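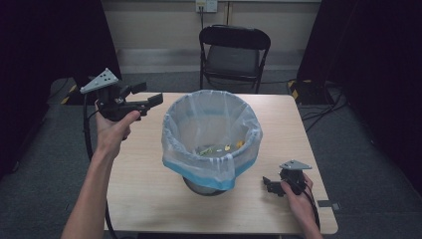
*The little round bin up on the table, with a white bag folded over the rim.*

August 9, 2019

I have been meaning to write about bins for ages, which tells you a fair bit about the sort of summer I'm having. We moved into the flat on Jarman Street in April, and the bin was one of the first things out of the van, and yet it has taken me until now to get on friendly terms with it.

The trouble was always the bags. I bought a roll of 100 from Riron, the hardware shop by the bus stop, and they were so thin that a teabag could go through the bottom if you dropped it with any feeling. Then I tried the Corkus ones, 40 to a roll and a good deal dearer, and those were lovely and strong but far too small, so the whole thing slid down inside the moment anything heavier than an envelope went in. I fished it out with a wooden spoon more often than I'd like to admit!

What I do now is put the bin up on the table to change it. My back is much happier, and I can see what I'm doing. I shake the bag open, push it right down to the bottom, and fold a good deep cuff over the edge all the way round — far more than you'd think it needs. A bag you can see through a bit is handy too, I find, as you get some warning of how full things are getting (though with only a few green and yellow scraps at the bottom, there's no hurry).

I still give the inside a wipe every 10 days or so, with warm water and a drop of washing-up liquid, and leave it upside down on the balcony while I have my tea. The metal base gets a rub with an old flannel.

Next job is the cupboard under the sink, where I'm fairly sure the rest of those thin bags are still lurking.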